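Soapstone or quartz for a kitchen that gets used hard?

hanska_kitchen
We're redoing the counters in February and have two quotes. Junholm wants $2,519 for black soapstone. Ullamo is asking $3,000 for a dark quartz with white veins. Both include the sink cutout. We cook every day and I'm not careful with hot pans.
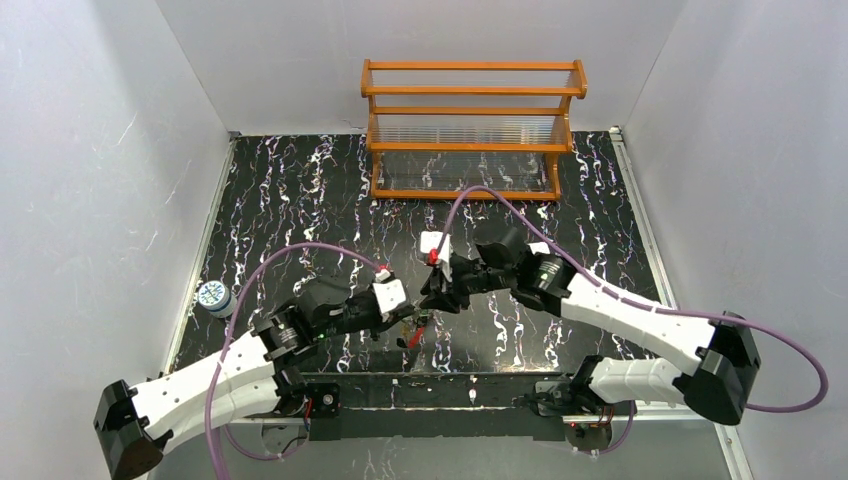
The main run is along the window wall and gets afternoon sun. Has anyone lived with either one for a few years?

eshun67
Soapstone. Ours is nine years old. It scratches, but you sand the spot and rub in mineral oil. Hot pans go straight on it.

pinegrove_d
I'd go the other way. We had soapstone in the last house and I got tired of oiling it. Quartz wipes clean and you're done. Use a trivet.

eshun67
You don't have to oil it. It just darkens unevenly if you don't.

pinegrove_d
Unevenly was the part my wife couldn't stand.

tiledad
Check the sun exposure before you buy quartz. The resin can yellow or fade near a bright window. Ask Ullamo what the warranty says about it in writing. Also ask both shops where the seam goes.
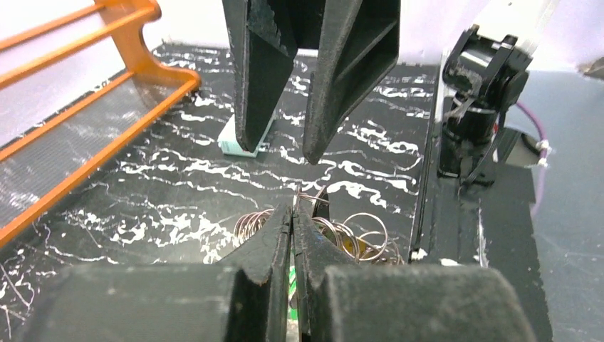 We ended up with a seam right in front of the sink and it collects crud. I would have paid for a bigger slab.

hanska_kitchen
Thanks. Junholm says one seam, left of the stove. Ullamo hasn't said. I'll call them in the morning.

eshun67
Get a sample of each and leave them by the sink for 2 weeks.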